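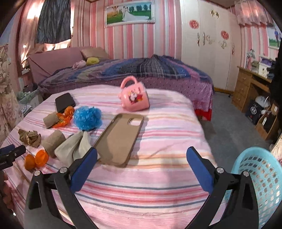 Thread: Bandsaw dust port, do I step down or replace the hood?

yasirvirk
Hi all, long post, sorry in advance! I finally got the Brirnico bandsaw running in the garage, and the lower port has an odd outside diameter that fits nothing I own. My extractor is the older Clater with a 4 inch inlet. I could stack two reducers (4 to 2 1/2, then a rubber cuff) or cut a bigger opening in the lower door and bolt on a proper 4 inch flange. The stack is cheap and I could have it done by supper, but I worry about choking the airflow. What would you folks do?

Kieu Luc
Welcome, Yasir! Cut the door. I ran stacked reducers for years and swept up the same pile under the lower wheel every single evening. With the 4 inch flange there's hardly anything left to sweep, and it's only four bolts and a bead of sealant.

Zohreh R.
I'm going to disagree with Kieu, kindly. A bigger hole in the door does very little if the air still can't get in near the blade. I'd leave the door alone and put a second small port right under the table, then join the two with a wye. My hose run is 36 inches from the wye to the saw and it pulls beautifully.
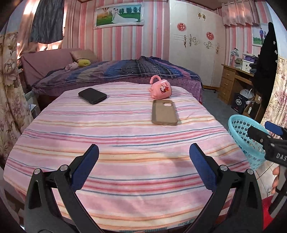 Nhàn Lương wondered whether the wye would starve the lower port on a machine as small as the Clater, and asked what hose Zohreh was using for the branch.

Zohreh R.
Fair question, Nhàn. It's the smooth-wall kind from Cenosari, part 546. I did try the ribbed one first and it whistled like a teakettle, so back it went. The lower port does lose a little, but I'd take that trade any day for a clear cut line.

Kieu Luc
Well, we'll have to differ on that one. My table stays clean enough with a brush!

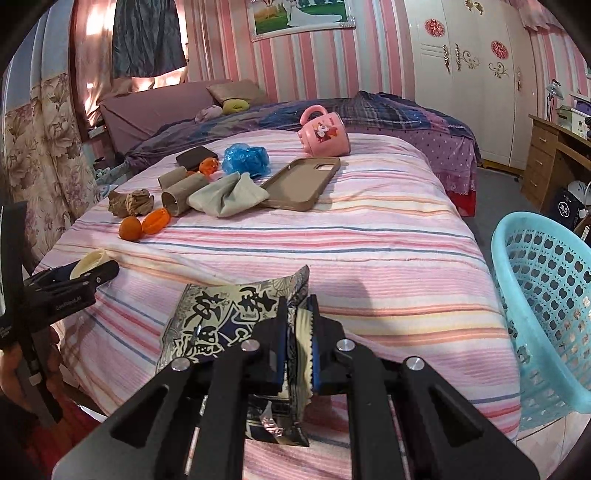
Lại Woodworkers Club, Dust Collection Section

yasirvirk
Thank you both, this is so helpful. I think I'll try the port under the table first, because I can always cut the door later and I can't very well uncut it. Does anybody know if the 546 hose slips over a plain 2 1/2 inch wye, or do I need a cuff there too?

Zohreh R.
It slips over with a bit of warm water and some patience. Put a clamp on it all the same.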